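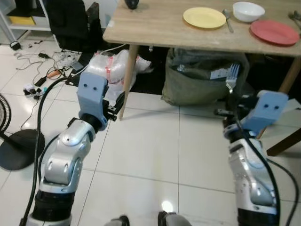 Fork with the tines pointing up, by the light wooden table on the white tile.

SUPPER ROOM WALK-THROUGH: CHECKLIST AND COMMENTS
Irlow Supper Rooms, December round
Checked by: Joni Rantala
Second reader: Hermine Bühler
Form 256

Scope: entry, dining room, kitchen, back stairs, storage. Marks are OK, FIX (before the next dinner) and WATCH (look again on the next round). Comments go under the item they belong to. If you write FIX, put a name next to it.

First, a quick word to the hosts who get a copy of this: the place is in great shape, and going through it was a real pleasure. A lot of what I wrote up last winter has been taken care of, and some of it much better than I asked for. The list below looks long only because I like writing comments!

1. ENTRY AND COATS

1.1 Front door opens all the way and stays open on its own when latched back. OK
The new hold-open hook is wonderful. Last year we had a brick.

1.2 Mat lies flat, no curled corners. FIX (Joni)
The far left corner lifts when you drag a foot over it. I'll bring the carpet tape. If it curls again after that, let's get a heavier mat with a rubber back and be done with it.

1.3 Coat rack fixed to the wall, not leaning. OK
I hung on it with both hands. Solid as anything.

1.4 Outside light works and reaches the bottom step. WATCH
It works, but the glass is full of dead moths and the bottom step is dimmer than I'd like. Wipe out the globe first, then decide about a brighter bulb.

1.5 Salt and shovel by the door. OK
Full bucket, lid on. Someone even put a scoop in it. Thank you, whoever you are.

2. DINING ROOM

2.1 Posted seating limit is 50 and the card is readable from the doorway. OK
The old card was faded to nearly nothing, and Hermine's new lettering is gorgeous. Please keep the winter garland off it.

2.2 Path from every table to an exit with chairs pulled out. WATCH
Do this one with people sitting in the chairs, please, and with bags down where bags end up. A chair tucked in tells you very little. On my check the path by the window wall was fine for me walking sideways, and that's too narrow for anyone carrying a hot dish or using a walker. Move the last table toward the sideboard by the width of one chair and it opens up beautifully.

2.3 Tables don't rock. FIX (Hermine)
The long one rocks at the kitchen end. Folded napkins under the leg have to go, they slide out. The screw-in feet we bought for the other table fit this one too, and the spares are in the drawer with the candle stubs.

2.4 Chairs: push down on the backs, twist, look at the joints. FIX (Joni)
Two chairs have loose back rails. I turned them to face the wall and tied ribbon on them. Please don't put them back in service just because a guest brought a cousin. Glue, clamp, leave overnight, sit on it yourself first.

2.5 Candles in holders with a wide base, nothing hanging over them. OK
Lovely setup. Remember that the paper stars get hung lower every year and check again once the decorations are up.

2.6 Floor clean and no loose tiles. OK
I tapped my way across with a broom handle and heard no hollow ones. Mop early enough that the floor is dry before the doors open, and put the mop back in the closet. It was standing in the hall again.

3. KITCHEN

3.1 Knives in the block or on the strip, none in the sink. OK
This used to be our worst item. Not one knife under the suds this time. I was so happy I took Hermine over to look.

3.2 Small flatware sorted and free of bent tines, burrs and loose handles. WATCH
Run a thumb lightly along each piece as you sort it. A few of the old dessert forks have rough spots between the tines. Pull those out and keep them for planting seedlings, they're great for that. Load the dishwasher basket with fork tines and knife points down, and mix the spoons in so they don't nest.

3.3 Oven door closes and the seal is whole. OK
The Lustano is a champ. Seal is clean, hinge is tight. The bottom tray does need emptying, there's a layer of crumbs in there from several different breads.

3.4 Hood filters come out easily and aren't greasy. FIX (Joni)
They come out easily! They are also greasy. Soak them in the utility sink with hot water and dish soap, rinse, and stand them on edge until they dry all the way through. I've added a line for this on the monthly sheet.

3.5 Fridge thermometer present and readable with the door just opened. OK
Moved to the middle shelf as I asked. Write the reading on the card in pencil when you arrive, before unloading groceries, or you'll be recording how long the door was open.

3.6 Extinguisher on its bracket, gauge in the green, pin and tag in place. OK
And nothing stacked in front of it. Could every host please lift it down once, just to feel how heavy it is? You want that to be old news on the night you need it.

3.7 Cords away from the sink and the burners. FIX (Hermine)
The Zunix mixer has a short cord and ends up stretched across the corner of the sink. Swap places with the bread box. I tried it and there's plenty of room, plus you get to look out the window while you whip cream.

3.8 First aid box stocked. WATCH
Down to the tiny bandages, the ones that fit no human finger. More of the regular kind, please, and a fresh tube of burn gel. The scissors had wandered off to the herb jar and are now back.

4. BACK STAIRS

4.1 Headroom at least 80 inches along the whole flight. OK
Measured with the tape, straight up from the nose of every step. The low beam past the landing is outside the flight but the yellow stripe on it is a good idea anyway.

4.2 Handrail tight from top to bottom. OK
The bottom bracket got longer screws and doesn't budge.

4.3 Stairs empty. FIX (Joni)
Case of sparkling water, fourth step. I know it's cool there and I know it's handy. It's still the way out of the kitchen. I carried it down myself, so the fix is really to keep it from growing back.

5. STORAGE

5.1 Heavy things low, light things high. OK
The stockpots are on the bottom shelf now and my shoulders are thrilled.

5.2 Cleaning products apart from food, original labels on. WATCH
All labeled but one. The spray bottle with "Hsieh mix" on tape is the vinegar cleaner from the Hsieh family's dinner, and it's good stuff, but write what's in it on the tape as well.

5.3 Shelf ends fixed to the wall. OK

5.4 Step stool opens fully, feet have rubber. OK
Rubber is worn at one foot but still grips. I'd happily replace the whole stool if we see a nice one.

COMMENTS FROM THE SECOND READER

Agree with nearly everything. I'd move 1.4 up to FIX. It's dark by the time people arrive and several of our regulars take those steps slowly. Bulb is on my shopping list along with the bandages.

On 2.2, I pulled the table over after reading this and had a few friends sit down with their coats and bags. Big difference! The sideboard drawers still open, if you were wondering. Please mark the new spot on the floor plan in the kitchen folder so it goes back there after sweeping. H.B.

REPLY

1.4 changed to FIX (Hermine). Floor plan updated in pencil, ink to follow when we've had one full dinner with it. Mat tape, chair glue and filters are mine. J.R.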